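Wed 1 October

The map puzzle, finally finished (and already missed)

I finished the map! I put the last piece in on Sunday night, standing up, in my socks, with my dinner going cold on the counter, and then I walked around the table looking at it from every side like somebody who had just bought a horse.
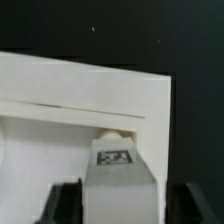

Regular readers will remember that I started it back in the summer, got the border done in one evening, felt very pleased with myself, and then hit the sea. So much sea. The puzzle is a town plan from 1557, harbor and hills and a river that splits in two, printed by Nornance as part of their old maps series, and the person who drew the original clearly loved drawing waves. Each wave is a tiny hooked line and they all look alike until you have stared at them for a few weeks, and then they don't! I got to the point where I could tell the waves near the harbor (shorter, a bit crowded) from the ones farther out (long and lazy, with more paper showing between them). I have never been so proud of a useless skill.

It's a 1000 piece puzzle, which isn't huge by the standards of some of you. I know there are people who read this blog and do the giant ones on a sheet of plywood in the garage. But my usual thing is cats in a bookstore or a nice shelf of jam jars, where color does most of the work for you. A map is brown. The land is light brown, the buildings are medium brown, the lettering is dark brown, and the sea is the same light brown as the land with hooks on it. You have to learn to look at line instead of color and it takes a while for your eyes to come around.

What got me through was sorting by direction. I'd always sorted by color and shape, the way my mother did, and on a map it just gives you one very large pile. Then Rosaura Ríos, who has been commenting here almost as long as the blog has existed, told me to try looking at which way the pen strokes slope. The hills are shaded on one side only, so every hill piece has its little strokes leaning the same way. The roofs are done with upright lines. The fields are dotted. Once I had a hill pile and a roof pile and a field pile I was off, and I did the whole upper left corner in one very long rainy Saturday with the radio on. Thank you, Rosaura! I owe you a cake.

Then there's the lettering. I left it too late. I always think words should be saved as a treat, and with a modern puzzle that's fine, but old lettering is full of curls and half of it is in Latin, so I kept finding a nice big swooping piece that I was sure belonged to the title and it would turn out to be the tail of a sea monster. (There's a sea monster! Lower right, under the compass. He looks like a pig with a fish's back end and he is my favorite thing in the whole puzzle.)

I got curious and looked up the plan on Histport, where you can zoom in on old maps until you're practically standing in the street. They have a scan of a different printing of the same one, with some coloring added by hand, so the roofs are pink and the sea is a soft green. I lost an entire evening in there. You can find the gate in the town wall, and a mill, and outside the wall there's a person leading a donkey up the road, no bigger than a grain of rice. He's in the puzzle too. I had placed him weeks before and taken him for a bush! I went back with my reading glasses on and there he was, donkey and all, split across two pieces.

I should say I did not look at the scan while I was still working on the sea. I have rules. The box lid is allowed, anything bigger than the box lid is cheating. You can have your own rules, my sister uses her phone to blow up the lid and we still speak.

A few things for anyone thinking of trying a map:

Good light matters more than it does with a picture puzzle. I moved my reading lamp over to the table and kept it low and off to one side, and the printed lines showed up much better than they did under the ceiling light.

Do the compass rose first, or whatever decoration your map has. Mine had a border of leaves as well, and the corners where the leaves met the sea gave me somewhere to build out from.

If you get stuck, turn the table. Or if you can't turn the table, go sit on the other side. I found a whole run of coastline by looking at it upside down, where it stopped being a coastline and turned into a shape.

The Nornance pieces are thick and they have a soft, dull finish with very little shine. The fit is on the snug side. You can pick up a section the size of your hand and move it and it mostly holds together, which I made a lot of use of, building the river on a baking tray and sliding it in later. There's some puzzle dust in the bag, so tip it out over the sink. And I had no missing pieces, though I did spend two days convinced I had one. It was in the cuff of my cardigan.

I used my Wultix trays for the sorting, the stacking ones I wrote about in the spring, and I still like them a lot. My one complaint is that they slide around on a smooth table, so I've put a dish towel under the stack.

As for what happens to it now, I go back and forth. I've never glued a puzzle and I don't think I'll start, I like knowing they can be done again. Mamani, the little café down the hill from me, has a swap shelf by the door with books and puzzles on it, and most of mine end up there after a while. I took the jam jars one in last month and it was gone by the next morning! But I'm not ready to break up the map yet. I've been eating my breakfast on the arm of the couch for weeks and I can do a few more days of it. I want to look at the donkey man some more.

Next up I have something much easier, a 100 piece wooden one in the shape of an owl that was a birthday present. I'm going to do it in one sitting with a pot of tea. After that I'm thinking of another from the same map series. There are 3 that I like the look of, and the one I keep going back to is an island with almost nothing on it, a few trees and a church and then waves right up to the border. Which is madness. I know what I said about the sea. But I feel like I've got my eye in now and it would be a shame to waste it.

If any of you have done the island one, please tell me how bad it is. And if you've got a way of keeping track of which pieces you've already tried in a spot, I'd love to hear it, mine is to put them on the left and then forget what the left was for.

Comments are open as always. Rosaura, lemon or walnut?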